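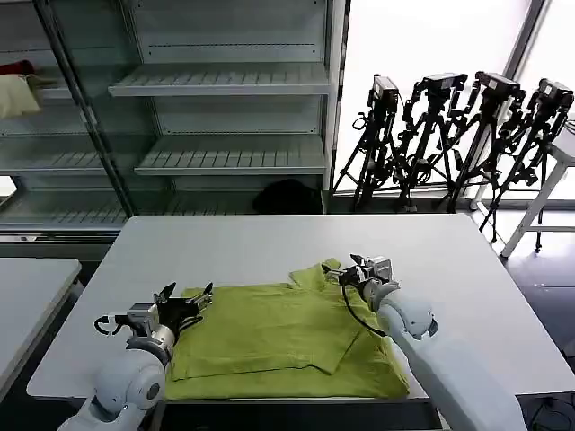 # Ornport 카라 셔츠, 연두 (품번 1174)

급하게 올립니다. 2023년 5월 입고분. 사진이랑 설명 순서 좀 뒤죽박죽이어도 이해 부탁.

매장 직원복, 행사 단체복으로 제일 많이 나가는 기본형이에요. 카라는 골지. 색은 노란기 도는 연두, 형광 아님. 모니터마다 좀 다르게 보일 수 있는데 노란 쪽으로 보이는 분이 많고, 초록 쪽으로 기대하셨다가 교환하시는 분이 간혹 계심. 색 애매하면 단체 주문 전에 샘플 한 장 먼저 받아보세요. 샘플비는 본 주문에서 빼드림.

**간단 정보**

- 품번: 1174
- 브랜드: Ornport
- 색상: 연두 (다른 색은 Tatcombe 라인 페이지 참고)
- 핏: 남녀공용, 살짝 여유 있게
- 사이즈: S / M / L / XL. 2XL은 12월에나 들어옴
- 세탁: 30도 이하, 뒤집어서, 비슷한 색끼리
- 건조기: 비추. 카라 먼저 망가져요
- 포장: 개별 접음, 낱장 비닐은 요청하실 때만

**사이즈 고르기**

평소 입는 대로 가시면 돼요. 중간이면 큰 쪽. 단체는 사이즈표에 이름 말고 수량만 적어 주세요, 이름까지 적어 보내시면 정리하는 데 한참 걸림. 가슴둘레 실측표는 문의 주시면 파일로 보내드려요. 페이지에 올린다 올린다 하고 아직도 못올렸네요.

**접는 법 / 보관**

문의가 너무 많아서 그냥 적음. 매장에서 쓰는 방식.

1. 넓은 데 앞판이 아래로 가게 펼침. 좁은 데서 하면 꼭 삐뚤어짐.
2. 손바닥으로 가운데서 바깥으로 쓸어줌.
3. 양옆을 안으로 접고 소매는 밑단 쪽으로 꺾어 내림.
4. 밑단을 잡고 위로 반, 뒤집어서 카라 정리.

카라는 누르지 말것. 쌓을 때는 카라 방향을 한 장씩 번갈아 두면 더미가 안 기울어요.
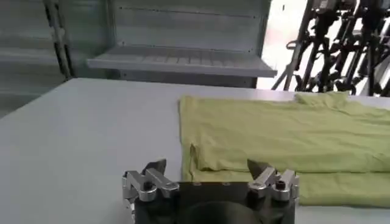 주름은 좀 가는 편이에요. 접어둔 채로 오래 두면 몸판 가운데에 자국이 남는데, 입기 전날 옷걸이에 걸어두시고 그래도 거슬리면 스팀 한 번. 다리미는 낮은 온도로, 안쪽에서. 카라는 다리미 직접 대지 마시고 스팀만 쐬고 손으로 모양 잡으세요. 분무기 물로 해도 되긴 하는데 시간이 좀 걸림.

**로고 / 인쇄**

- 왼쪽 가슴 자수 가능, 등판 인쇄 가능
- 80장 이상이면 자수 판비 없음
- 시안은 ai나 pdf로. 캡처 이미지 보내시면 다시 그려야 돼서 며칠 밀려요
- 시안 확정 메일 주신 뒤로는 수정 안됨. 글자 철자 꼭 보세요 제발
- 밝은 바탕색이라 흰 실, 노란 실은 잘 안 보임. 남색이나 진회색 추천

**납기**

무지는 결제 확인하고 2일 안에 출고. 자수나 인쇄 들어가면 시안 확정 기준으로 따로 안내드려요. 행사 날짜가 정해져 있으면 주문 메모 맨 위에 적어주세요. 아래쪽에 적으면 출고 화면에서 잘려서 못 보는 경우가 있슴.

**교환·반품**

입어만 보신 건 교환 OK. 세탁했거나 자수 들어간 건 안 됩니다. 단체 주문 중 일부 사이즈만 바꾸는 것도 무지면 됨, 보내실 때 품번이랑 바꿀 사이즈 쪽지 한 장만 넣어주세요. 왕복 배송비는 고객님 부담이고 저희 실수로 잘못 나간 거면 당연히 저희가 냅니다.

**같이 보시는 제품**

- Zovura 앞치마: 색 맞춰 입으시려면 진회색이 제일 무난
- Yuan 긴바지 작업복: 허리 밴딩, 사이즈 넉넉하게 나옴
- Tatcombe 카라 셔츠: 흰색, 남색. 핏은 이 제품보다 약간 좁아요

견적은 Haiyan Tan, 자수 시안은 Qianru Jia 앞으로. 전화보다 게시판이 빠름. L 사이즈 재고가 제일 먼저 빠지니까 L 많이 필요하신 분은 주문 전에 수량부터 물어봐 주세요.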